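4.2 Unpacking the shopping

Of the chores in our list, putting away groceries drew the least respect at the planning stage. Tadhg Ó Néill, who drew up the list, gave it one afternoon. The Warklow protocol allots it the same points as wiping a counter, and the earlier Pindatis report dismisses it in a footnote as "essentially pick and place." We repeated that phrase to each other a good deal in October, with declining affection.

The trouble is the bag. A box on a table is a polite object: it has faces, it has edges, and it stays put while a planner thinks about it. A tote bag has opinions. Its mouth changes shape whenever something brushes the rim, and the handles fall wherever a finger would like to go. Nyanda, our baseline policy, was trained mostly on rigid bins, and it treats a canvas wall as either a solid obstacle or thin air, depending on the light. Demonstrations were therefore collected by people using hand-held grippers with the same two-finger geometry as the Morkau arm, so that whatever a person managed, the arm could in principle manage too.
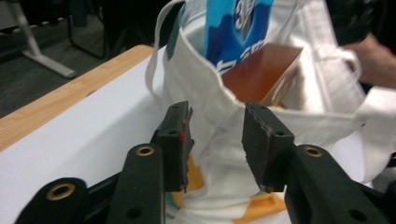
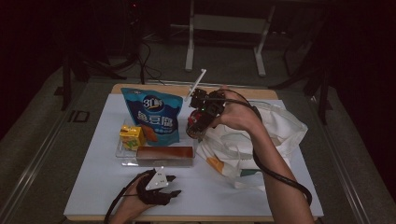

Figure 7. The grocery task, with a canvas tote, packaged goods and hand-held grippers. First: the gripper's own view of the bag, with goods standing in its open mouth. Second: the wider view of the table, with a clear tray and a red item held in the right gripper.

We kept 437 demonstrations after discarding those in which the tracking dropped out. Human operators were slower with the grippers than with their bare hands, which surprised no one, and they complained more, which we did not measure. They also cheated in useful ways. Most steadied the rim with one gripper while reaching in with the other, a habit absent from the written instructions and, as far as we can tell, essential. Fongchan Thammasiri proposed adding it to the instructions. We decided against this, on the grounds that the policy ought to learn it from the data, and it did so on 3 of the 4 bag types.

The fourth bag was the softest. Here the learned policy closed on a fold of fabric, lifted the entire bag, and reported a successful grasp. In a narrow sense this was correct. Our scoring script agreed with it for most of a Thursday before anyone looked at the video.

With the script repaired, we score an item as unpacked only if it leaves the bag, the bag stays on the table, and the item is released within the target area. Under this rule the gap between people and the policy widens considerably – it had looked rather flattering before – and most of it comes from the first item out. Once the top layer is gone the bag slumps open and the remaining grasps look much like the tabletop ones in Section 4.1. A household robot that could be handed its groceries already half unpacked would do well by this measure, though we expect limited demand for it.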